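Title Match Set for Cevberg Card

Stirkov Pro Wrestling has confirmed the main event for its next show at the Cevberg Armory. The tag team titles will be on the line, with the champions, the Night Freight, defending against Salt and Iron in a match with a 30-minute limit.

The match was posted on the promotion's website on Sun 12 March, shortly after noon, and the box office opened an hour later. Members who get this newsletter by mail have until the end of the week to use the code printed on the back of their card. The code takes 2 dollars off each floor seat. It does not work on balcony seats, which are already at the lower price.

Night Freight have held the belts for 341 days. They won them in a four-team match at the spring show last year and have defended them against every regular team on the roster except this one. Salt and Iron were supposed to get their shot in September, but one half of the team was out with a shoulder injury and the match was pulled from the card the week of the show. The replacement bout went to a double count-out, and the crowd let everyone know what they thought of it.

The challengers came back in January and have won all their matches since. The last of those was against the Shimada Street Crew, who had been next in line for the titles. That match ended with the avalanche slam that Salt and Iron have been using as a finish since their return. The champions came out on the ramp afterward and held up the belts but did not get in the ring.

The rules for the title match are the standard ones. Titles can change hands on a pinfall or submission only. If time runs out, the champions keep the belts. There will be one referee inside the ring and a second at ringside, a change the promotion made after the double count-out.

Also on the card:

The Jinex Cup semifinals, both of them, with the final to follow at the next show. The draw will be made at the start of the evening, so the four who are left will not know their opponents until they are in the building.

A six-woman tag match, with teams to be named. Expect at least two entrants from the training school.

A singles match between the two halves of the former Cevberg Express, who split up over the winter. No disqualifications and no time limit. This one was asked for by a lot of people at the last show, and it will go on right before intermission.

The opener will be a battle royal with 21 entrants. The winner gets a place in next year's Jinex Cup.

Attendance at the last Armory show was 3,001, the best the promotion has had in that building. Floor seats sold out early that time and the line at the door was slow, so there will be a second entrance open on the parking lot side. Doors open at 6 and the first bell is at 7. Bags will be checked at both entrances. Signs are fine as long as they are not on sticks and you lower them when people behind you ask.

Parking in the Armory lot is free but fills up quickly. The lot behind the hardware store is open to us again after 5:30. Please do not park along the fence – cars were towed from there last time and the promotion cannot help you get them back.

The merchandise tables will be in the lobby, on the left as you come in. The new Salt and Iron shirts have arrived in all sizes. Night Freight shirts are down to small and medium until the reorder comes in. The autograph session is during intermission and is open to anyone with a ticket. One item per person, please.

Results will be in the next issue, along with the bracket for the Cup final and the dates for the summer shows.

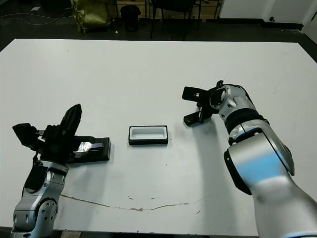

A black case and a small open tray on a white tabletop.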